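Against the Holiday You Have to Tell People About

A week away used to end when you got home. You put a wash on, ate toast because there was no food in, and by the next morning the whole business was over apart from the sand in the car. Now it has a second half, performed in front of colleagues, and I would like to argue for its abolition.
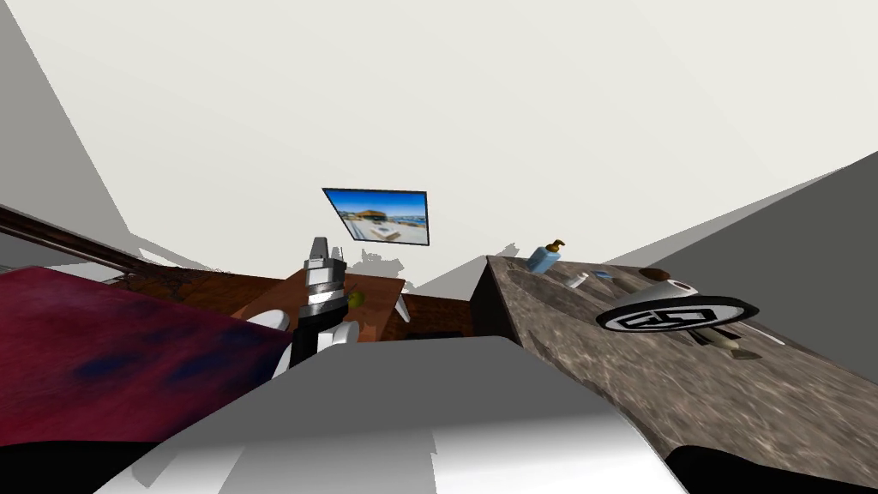
Chantelle Steyn wrote to me after my last grumble on this subject to say that I had it backwards, that telling people is the only part of a holiday she enjoys, and that the week itself is just gathering material. She spent 6 days in a cottage with a blocked sink and has had, by her own count, four good dinners out of the story. I can't fault the arithmetic. I only ask who was sitting across from her at those dinners, and whether they were given pudding.

My complaint is with the question. "Do anything nice?" It is asked kindly, by the kettle, at ten to nine, by a person who wants the answer "Yes, lovely, thanks" and a clear run at the milk. Everybody used to know this. But somewhere along the way we started to feel that "lovely, thanks" was a bit thin, a confession that we had wasted the money. So we add a detail. Then the detail needs another one to hold it up, and before long Belmiro Barreto is standing there with a teabag going cold on a spoon while you explain the ferry timetable.

I have done this to Belmiro. I went on for so long about a bakery that he went and looked it up, and it had shut.

The trouble with knowing you'll be asked is that you begin preparing while you are still there. I once climbed a hill I had no wish to climb, in shoes that had been sold to me for a wedding, purely so that there would be a hill in the account. The view was of another hill. I came down with a blister and reported the thing at work as "well worth it", and Aurora Valente, who trusts me, went up it herself that December. We are still on speaking terms, though she does tend to bring up the shoes.

What I would actually have liked to report was this: I slept until nine, read most of a bad thriller, had a sandwich, and looked at the sea for long stretches without thinking anything about it. A perfect day. Try saying it out loud in an office, though. People tilt their heads. They ask if you had the weather.

Salma Kamel has the best method I have come across. She tells people she went to her sister's. She has been to her sister's in the spring, twice in the summer and for a fortnight in the autumn, and I happen to know she was in four different countries. Not one follow-up question. There is something about a sister's spare room that closes a conversation like a lid.

I can hear the objection that stories are how we get to know each other, and that a workplace where everyone says "lovely, thanks" would be a chilly place to spend a third of your life. Perhaps. But I know Belmiro rather well, and none of it came from his holidays. It came from sitting next to him while the heating was off.

So I am off again next month. It's somewhere warm, I think, and that is all you'll be getting. If you see me by the kettle, I've been at my sister's. I haven't got a sister, so please don't ask how she is.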